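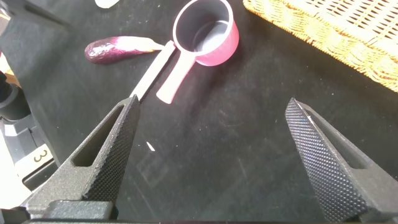

The fault that cost Nadja Schnyder most of June was, in the end, a cable. She had suspected the software, the gripper, the lighting and, for one bad afternoon, herself.

Her team at Ganine is trying to teach a pair of arms to tidy a table, a job most of us learned under protest by the age of six. The arms had managed it 83 times running. Then one of them stopped dead halfway through a reach, and the error log offered the single word "joint", which narrowed things down to most of the robot.

"It would behave for 12 minutes and then sulk," says Schnyder. "You'd restart it and it would be charming again."

Mwangi Mollel rewrote the motion planner. Rekha Lobo swapped the fingers for new ones and then, with some bitterness, put the old ones back. The arms went on freezing, usually when there was a visitor. 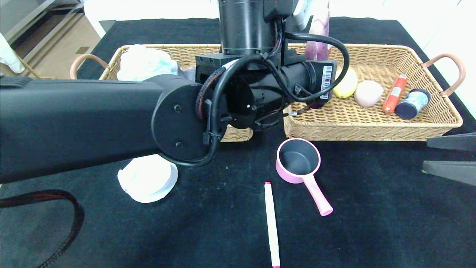 *Cabling at the wrist and the joint, above the basket used in the tidying trials at Ganine.*

It was Lobo who noticed that the stops came only when the wrist was turned hard over. A cable that had bent the same way several thousand times had broken inside its sleeve, where it looked perfectly healthy. Straighten the wrist and the broken ends met again. The replacement took two hours to fit, most of them spent looking for the right screwdriver.

Schnyder has since told the team to change the cables after every 300 hours of running, fault or no fault. Mollel has kept his new planner, which he says is better anyway. The others have agreed not to ask how much better.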